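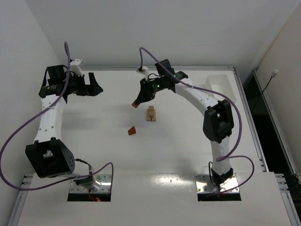

Small wooden block, flat orange piece, and a whole lot of white tabletop.

Blocks and Bits - the gallery

Hi and welcome in! This is the page where I put pictures of small things on a table, mostly wooden blocks and the odd shapes that end up in the same box with them. I've been keeping a box like that since I was a kid, and it got a lot bigger in August when I bought out a stall at the Cárdenas flea market (I went for a lamp). The lot was listed as 208 pieces, and I believe it, because my arms hurt by the time I got to the bus.

It was sold as one set. Oh boy, it is so many sets. Some of the blocks are Verkell, the old ones with the slightly softened edges, and there's a bunch of Ollus in there too, which you can pick out with your eyes closed because they weigh next to nothing. Then there are the strays. Flat things, bent things, things with a point on one end that must have belonged to a game or a puzzle once. I love the strays. I probably love them more than the blocks, and I've never thrown one out.

The orange piece up top is a good example of the kind of shape I mean. It's small and it's flat, and set down next to a wooden block it makes the block look very chunky and serious. I keep coming back to that pairing. Light brown wood and orange is just a nice combination, like toast and marmalade, and on white both colors really come forward. If you're thinking of setting up your own corner for this sort of thing, go with white. I had a green felt mat for years and everything on it looked like it was waiting for a card game to start.

Some housekeeping while I have you. The gallery used to be in one giant page and it took forever to load, so I've broken it up. The painted blocks have their own page now, and so do the animals. This page is for plain wood and for anything I can't put a name to. If you have bookmarks to the old page they'll still work, they just drop you at the top.

Now, letters! A few people have asked if I do alphabet blocks, and yes, sure, when they turn up. I don't collect whole alphabets. A friend of mine, Azucena Mendoza, has three complete ones in a glass cabinet and they're gorgeous, but I get more fun out of one letter on its own. You start wondering what word it used to be part of.

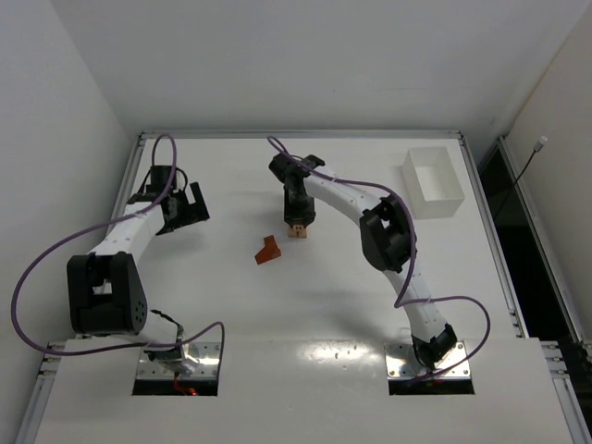
Light brown block with a dark mark that looks like an H near the top and a short line under it. The loose reddish-brown piece has a bend in it.

I read it as an H, anyway. Could be something else! I showed it to Tormod Kvam, who sent me half of my Ollus pieces, and he wrote back "ladder" and nothing more. Now I see a ladder about every other time I look. That little vertical line below it doesn't settle anything for me. I've gone through my Verkell catalog pages and there's no letter drawn like that, and the Flivareo sets I know of all have fat, rounded lettering with a border. So it stays in the box marked Unknown, which is the fullest box I own.

And how about that shape lying next to it? It's narrow up at the top, then it gets wide and runs out to a point on the left. I've tried calling it a boomerang, a boot and a slice of something, and none of them stick. If you've ever had a puzzle with a piece that shape, please write to me. Tell me what the rest of the puzzle looked like, even if you only half remember it.

A note for the folks who ask about cleaning: barely damp cloth, then leave the wood out on a towel overnight. Don't soak them. I soaked some once when I was younger and braver and the corners went fuzzy, and fuzzy they have stayed.

The next batch should be up once I've finished sorting the flea market haul. I do up to 11 pieces in an evening before I start putting things in the wrong boxes, so it could be a while. The comments are open, and I read all of them, usually with a coffee. Guesses on the H (or the ladder) are very welcome!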